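Zeluvdale lab compares two finger pads for hand-held grippers

16 Dec 2018

Automation firm Relley has begun a side-by-side trial of two finger pad designs at its test bay in Zeluvdale. Both pads fit the same hand-held gripper, which an operator uses in pairs to record handling tasks for later playback on an arm.

The test set mixes stiff and soft items: a molded plastic tray, a long black box and a clear plastic bag. Each pad is scored on slip, grip force and the time needed to release the part. The plan calls for 900 recorded runs per pad, against 1,632 in total for the previous study, which ended in May.

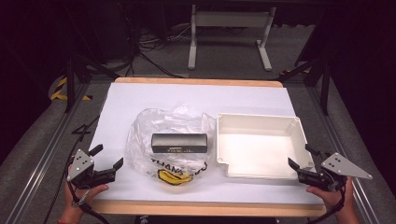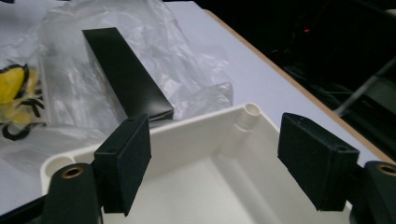
Hand-held grippers at the white plastic tray, with the black box resting on the clear bag. Second picture: view between the finger pads.

Helge Brekke, who leads the trial, said thin film remains the hardest material to score. "A pad that holds a rigid wall well can still drag a bag along with it when it opens," Brekke said.

The pads were machined by Sastry to Relley's drawings. Controller settings are held constant for both designs. Results will go to the Rillodham plant, where the chosen pad is to be fitted to two packing cells.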